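I've had the Groltia desk mat for three months now, so I figure it's time to say something useful about it. I bought the big brown one after years of working on bare tabletop — scratches, mug rings, a mystery burn from a glue gun — and it cost me more than I wanted to spend on what's basically a tablecloth for grown-ups.

First the good stuff! It's matte, so my desk lamp doesn't bounce off it into my eyes at night, and that alone made me happy. Pens roll slower. Crumbs wipe off with a damp rag (coffee too, if you get there before lunch). I sew a little and fix old radios a lot, and tiny screws stay where I put them instead of skating off to live under the fridge.

Now the wrinkles. Mine came rolled up tight in a tube and took 13 days to lie down, with cookbooks on every corner. Even now, if I lean on it and drag my elbow, a soft little ridge pops up near the front and I have to smooth it back with my hand. It's fine under a laptop, pretty annoying under writing paper.

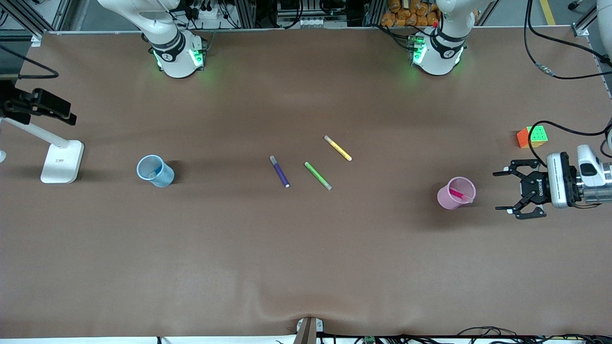
Glenys Garside wrote in to say that I should have rolled it backward overnight before using any books at all, and that her Flinach mat, half the price, went flat in an evening. She also thinks the Groltia smells like a new shower curtain. She's right about the smell! It hung around until I left the windows open for most of January.

I did try the cheaper Drivach one at my sister's place. Thinner, shinier, curls at the corners, and hot mugs leave a ghost on it. I'd still pick mine over that.

So, four stars from me. I'm taking one off for the tube, and if they ever ship these flat I'll buy a second for the sewing table.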